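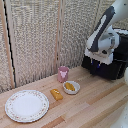 A customer wrote to ask whether the plate and the bowl can go through the dishwasher together, and whether the pink cup can go in with them. It's the question we get most, so it comes first. The plate and the bowl can go in together on a normal cycle. The cup should be washed by hand, with a soft sponge, because the white animal face is printed on the front and strong detergent dulls it over time.

## Plates, bowls and cups: your questions

Skernholm rents and sells small table settings for children's parties, tea rooms and family kitchens. The answers below cover the things people ask before ordering and after the box has arrived. Last updated April 8, 2023.

### Is the plate porcelain?

Yes. It's white porcelain with a raised, scalloped rim and a border of tiny pink and reddish flowers with small green dots between them. The center is left plain. We list this pattern as Bramwell.

### Does the flower border wear off?

Not with normal use. Scouring powder and steel wool will scratch it. If you stack plates, put a paper napkin or a piece of felt between them so the foot of one doesn't rub the rim of the next.

### Can I use the plate in the microwave?

Yes, for short reheating. Let it come back to room temperature before you rinse it with cold water. A sudden change in temperature is the usual cause of fine cracks in the glaze.

### Why is the bowl so shallow?

It's meant for a single small cake, cut fruit or a spoonful of something sweet. A longer piece of food will reach nearly from one side to the other, and that's fine for serving. For soup or cereal, order the deeper Prinellow bowl instead. It's white too and looks right beside the flowered plate.

### Do the pieces have to match?

No. Our settings are mixed on purpose. The plate has a flower border, the bowl is plain and glossy, and the cup is a dusty rose color with an animal on it. If you'd like everything from one pattern, write that in the order notes and we'll tell you what we have in stock.

### Is the animal on the cup a lamb?

Most people say lamb or sheep. The series is called Fludska, and other cups in it have different animals. We can't promise a certain animal on rental orders, but you can choose when you buy.

### How much does the cup hold?

200 ml to the brim. For small children, fill it a little over halfway. The cup has no handle, so serve drinks lukewarm or cold.

### What kind of cake fits the setting?

Small oblong sponge cakes work well. One on a plate or in a bowl is a normal serving for a child. Anything with a lot of syrup is better in the bowl, where it won't run out under the rim.

### Is food included?

No. We supply the dishes only. Cakes, fruit and drinks are up to you.

### Can I set the dishes directly on a wooden table?

Yes, if the wood is oiled or sealed. Wipe up crumbs and syrup the same day, along the grain - pale wood shows stains sooner than dark wood. On an untreated top, use a cloth or a paper runner. Lift the plates when you move them. Dragging porcelain leaves gray marks.

### How do I get tea stains out of the cup?

Mix a spoonful of baking soda with a little water, rub the inside with a cloth and rinse. Keep the paste off the printed side.

### How long is a rental?

A standard rental is 3 days, counted from the day you receive the box. December fills up early, so please book ahead if you need dishes for the holidays.

### How many settings can I order?

The minimum is 2. The most we can send in one order is 800, and for anything over 200 we need to arrange delivery by phone.

### Do I have to wash everything before I send it back?

Scrape and rinse, please. We do the full wash here. Let the pieces dry before you pack them, or the paper sticks to the glaze.

### What if something breaks?

Tell us which piece it was when you return the box. Small chips on the foot of a plate are not charged. A chip on the rim is charged as a replacement - the price for each piece is on your order sheet.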